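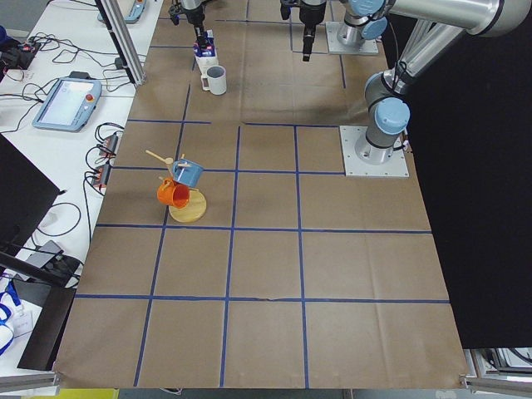

Reviewers of the September draft objected that asking prices in Lendovville say little about what buyers paid, and that the report should keep the two apart.

## 2. Data

The revised set has 3,564 sale records from Lendovville and Brulimora. Listings without a recorded closing price were dropped. Lot size, floor area and distance to the Kimaro rail stop were kept as predictors.

## 3. Results

Median time on the market was 44 days. Homes near the stop sold faster – the effect on price was weak, and it vanished once floor area was included. Condos were modeled separately; 20 had no floor area and were left out.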